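Início | Perguntas | Etiquetas | Entrar

Braços duplos a arrumar blocos: vale a pena para o clube da escola?

Sigita Grigaitė
O nosso clube quer levar à mostra de 3 de março uma tarefa com dois braços: apanhar blocos de brincar e pô-los num tabuleiro com divisórias. Os alunos estão entusiasmados, eu nem por isso. Gravámos 40 demonstrações e o grupo já fala em "autonomia". Começamos com as peças espalhadas na mesa e o tabuleiro vazio, enviesado.
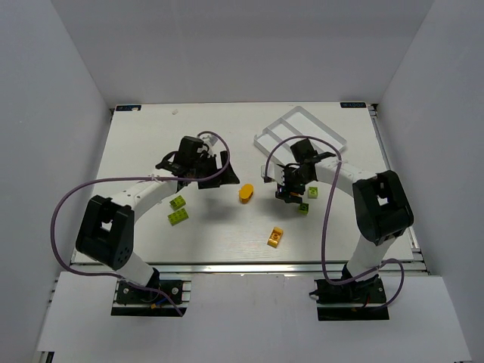
Respostas

Gunix
Com 40 demonstrações eu não prometia nada ao júri. No nosso projeto chegámos às 195 e o braço ainda falhava quando alguém rodava o tabuleiro. Perguntem aos alunos qual é o critério de sucesso – peça dentro do tabuleiro ou peça na divisória certa? São tarefas muito diferentes, e vi equipas trocarem de critério na véspera. Verdes e laranjas no mesmo tabuleiro, como aqui, só contam como arrumação se não houver regra de cor. 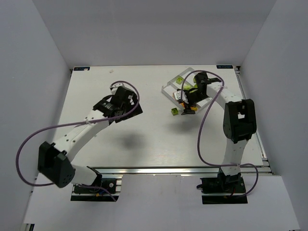
Eu escrevia a regra antes de gravar mais. E fazia 11 tentativas seguidas sem mexer em nada, anotando também as que correm mal. Se só mostrarem o melhor vídeo, desconfio logo.

Chala
Mudem para um braço só. Dois é para impressionar os pais.

Comentários (3)

Kindow: Discordo da Chala, coordenar 2 braços é matéria que se aproveita.

Sigita Grigaitė: Ainda não temos regra de cor. Vou levar isso à próxima reunião – e as 11 tentativas também.

Gunix: Depois publica os números, mesmo os maus.

Perguntas relacionadas
Como avaliar um projeto de robótica sem ver só o vídeo
Clube Beltham: inscrições para julho
Pinça fecha antes de chegar à peça
Quantas demonstrações por tarefa?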